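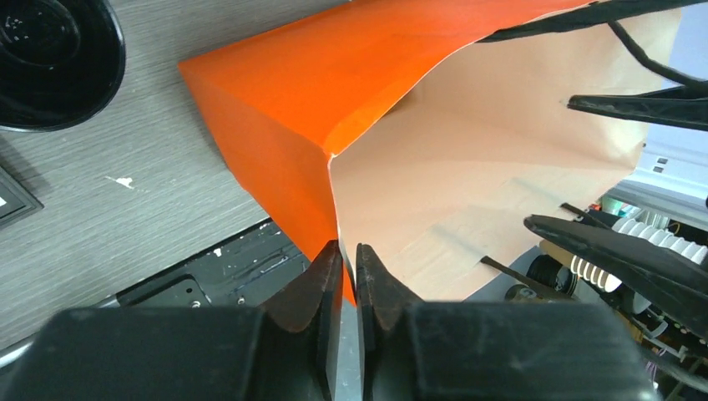 Paper bags and two arms: what works on our bench

Grip the bag low, at the edge, and close slowly. If you squeeze at full force the paper tears after five or six tries.

Let one arm hold and the other open. We tried both at once for a whole Sunday and it went badly.

Tie the cables up above the elbow – mine fell inside the bag many times.

Worn fingertips slip on smooth paper. Nurhan glues a strip of bicycle tube on hers and changes it every September.

Keep the old bags. A bag with many creases opens easier than a new one, so learn with these first.

Tighten the wrist screws after 23 runs or so.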